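Nappe ronde patchwork Gornanen
Bleu marine et blanc cassé, pour table ronde
Accueil > Linge de table > Nappes rondes > Gornanen
Référence 1468
Prix : 30 euros
Livraison calculée dans le panier

Choisir le diamètre
Petit modèle (table de deux à quatre personnes)
Grand modèle (table de cinq ou six personnes)

Présentation
La Gornanen est notre nappe de tous les jours. Elle est imprimée, elle n'est pas cousue morceau par morceau, et nous préférons le dire tout de suite parce que la question arrive souvent au magasin. Le dessin reprend l'idée du patchwork : des carrés bleu marine et blanc cassé, séparés par de fines lignes claires. De loin on voit surtout le bleu. De près, chaque carré se lit bien, et les enfants aiment y poser leur verre comme sur une case de jeu.

Le motif a été dessiné par Ekua Ankrah pour la maison Allov. Le premier essai était plus clair, avec beaucoup de blanc, mais les taches de café se voyaient trop. La version vendue aujourd'hui est la deuxième et elle n'a pas changé depuis son lancement en février.

Matière et finitions
Coton, tissage serré, poids moyen. Le tissu tombe bien au bord d'une table ronde et ne fait pas de gros plis si le diamètre est choisi correctement. L'ourlet est étroit, piqué avec un fil bleu. L'envers est plus pâle que l'endroit, on ne peut donc pas utiliser la nappe des deux côtés.
La couleur peut varier un peu d'un lot à l'autre. Si vous voulez deux nappes pour deux tables voisines, commandez-les ensemble et écrivez-le dans la case « message » – nous les prendrons dans le même lot.

Comment prendre la mesure
Mesurez le plateau en passant par le centre, puis ajoutez deux fois la longueur que vous souhaitez laisser tomber. Pour un goûter ou un café, une petite retombée suffit et les genoux restent libres. Pour un repas assis, nos clients choisissent en général plus long. Entre deux tailles, prenez la plus grande.

Lavage et repassage
Laver avant la première utilisation, seule ou avec du bleu.
Lavage en machine à 30 degrés, lessive sans javel.
Pas de sèche-linge. Étendre à plat ou sur un fil large.
Repasser à l'envers, quand le tissu est encore un peu humide.
Thé, café, jus de fruits : tamponner avec de l'eau froide et laver le jour même.
Cire de bougie : laisser durcir, enlever avec le dos d'une cuillère, puis repasser entre deux feuilles de papier absorbant.
La nappe n'est pas enduite. Elle boit les liquides, il ne faut pas attendre le lendemain pour s'en occuper.

Avec quoi l'accorder
Le fond marine supporte très bien les couleurs vives. Les gobelets en papier à bande rouge orangé, verte ou à bord jaune ressortent nettement, comme aussi le modèle à cœurs roses. Le carton kraft et la céramique brune donnent un ensemble plus calme, que nous conseillons pour l'automne. Les gobelets et la tasse ne sont pas compris dans le prix de la nappe.
Pour les serviettes, nous proposons la série Veltar en blanc cassé uni, vendue par 8. Le papier blanc simple convient également.

Avis de nos clients
Mansa Gyamfi
« Achetée pour la table ronde de la cuisine. Le bleu n'a pas bougé après plusieurs lavages. J'aurais aimé un ourlet un peu plus large, mais pour ce prix je suis contente. »
Wumpini Agbeko
« Jolie nappe, plus foncée que ce que j'attendais. Elle froisse, il faut la repasser. »
Yayra Essien
« Très bien pour les anniversaires ! J'ai pris le grand modèle et il tombe un peu bas pour les petits, la prochaine fois je mesurerai avant. »

Commande et retours
Les commandes passées avant midi partent le jour même, sauf le mardi, jour où l'atelier est fermé. Une nappe non lavée peut être rendue ou échangée, pliée dans son emballage. Les frais de retour restent à votre charge, sauf erreur de notre part. Pour une grande quantité (salle de fête, café, école), écrivez à Kwadwo Ansah par le formulaire de contact, il prépare les devis.

La nappe Gornanen avec des gobelets en papier et une tasse brune 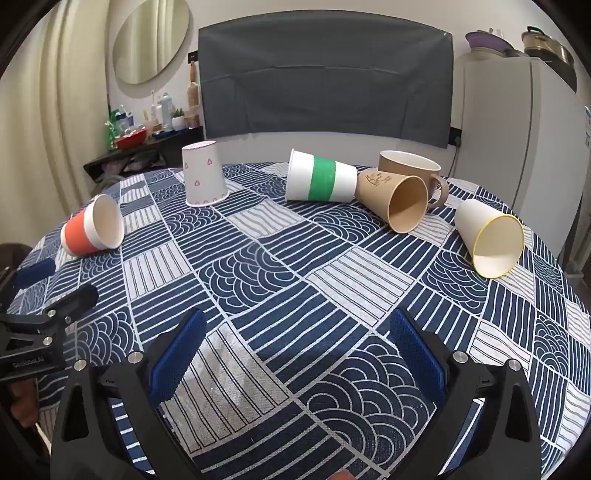
Dans la même série
Serviettes Veltar, blanc cassé uni, par 8
Chemin de table Owusu, bleu marine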